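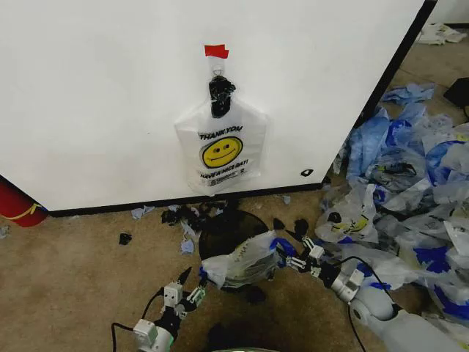
Fimodcombe bag cell – good practice gallery

Quick page for anyone starting on the bag cell this September. Only the one shot up so far, more when we get round to it. Rules go with it, read them before you touch anything. The long version is in the Kovine binder, section 6.

Bag work, two arms, carpet floor. One bag hanging by its handles, one in the grippers, the rest in a heap to the right. Smiley face faces out on the hanging one. Keep it that way.

Starting a run

Walk the floor first. Tape scraps, torn bits of plastic, anything small – pick it up before the arms are powered, never during. Scraps get in the finger joints and then you're on the phone to Sundaram for parts.

Cables. Look at both arms, trace each one back to the base. Nothing looped where a foot or an elbow can catch it.

Bags stay on one side. If the heap creeps in under the arms, stop and push it back.

During a run

Hands out of reach of both arms. Yes even for a dropped bag. Stop, wait for the stop light, then reach.

Thin plastic stretches before it tears. Go slow on the pull, gripper speed no higher than 10 on the Pliveck dial. Torn bag = discard, log it, next one. Dont tape it up and reuse it.

One person on the stop button and that person does nothing else. No phone.

After

Count is on the sheet by the door. We were at 1367 bags handled as of Tuesday, 121 of them marked torn. Too many, so please log the speed too.

Arms parked and power off before anyone sweeps. Bag scraps go in the film bin – not general trash.

Changes to the rules go on the sheet first, then the binder, then here. If the three dont match the binder wins.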